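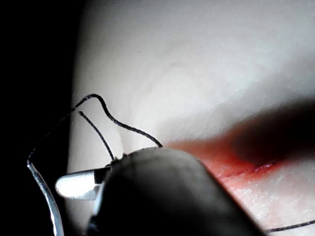

Why Does Hair Curl?

Hi, it's me again, the lady with the scissors! I cut hair at a little salon called Prukden, and a lot of the people who sit in my chair are kids. Kids ask the best questions. Last week a boy with very bouncy hair looked at himself in the mirror and said, "Why does mine go boing and my sister's just hangs there?"

I love that question, so let's get into it.

Where hair starts

Every hair on your head grows out of a tiny pocket in your skin. The pocket is called a follicle (say it like FALL-ih-kul). Down at the bottom of the pocket, your body is busy making new hair and pushing it up, a teeny bit every day. The part you can see and brush isn't alive anymore, so it doesn't hurt when I snip it. The skin underneath is very much alive, and you'd yell if I pulled!

Now, those pockets don't all have the same shape. Think about squeezing toothpaste. If the hole in the tube is nice and round and you squeeze straight up, you get a straight little worm of toothpaste. Follicles that are round and point straight up tend to grow straight hair. Follicles that are flatter, like an oval, and that bend under the skin tend to grow hair that curls. The more bend, the more boing.

Toothpaste isn't a perfect match, because hair is a lot more complicated on the inside, but it's how I think of it.

Who picked your hair?

Your mom and dad both passed along some instructions called genes, and the genes help decide the shape of your follicles. There are lots of hair genes and they mix in all kinds of ways. So 2 kids in the same family can end up with really different hair. My friend Dennis Barasa, who works at the next chair over, has tight curls, and his brother's hair is barely wavy. Same parents, same house, same shampoo in the shower.

Hair can change, too. Some babies are born with straight hair and turn curly later on. Some kids have curls until they're teenagers and then, poof, waves. Mine went the other way and I was thrilled.

Why does it look different when it's wet?

Try this one at bath time. Look at your hair in the mirror when it's dry, then get it soaking wet and look again. Longer, right? Water is heavy, so it pulls the curls down. Water also gets inside each hair and loosens some of the tiny links that hold its shape. When your hair dries, new links form and it settles again.

That's how rollers work. You wrap damp hair around something round, let it dry, and the links set in that new shape. Get it wet again and goodbye, curls - it goes back to what it was doing before.

On muggy days there's water floating in the air, and your hair soaks some of it up. Hello, frizz! I got caught walking down Lyimo Street on a foggy morning in November and came into work looking like a dandelion.

Looking after curls

Curly hair often feels drier than straight hair. Your scalp makes a little oil, and it slides down a straight hair pretty easily, but on a curly one it has to go around and around like a kid on a twisty slide. So be gentle. Use conditioner, and comb it through with a wide comb while your hair is still wet. Start at the ends and work up. If you hit a knot, hold the hair above it so it doesn't tug (and get a grown-up to help if it's a big one).

Next time I'll tell you why hair turns gray. A girl named Zuri already asked me, while pointing at my head!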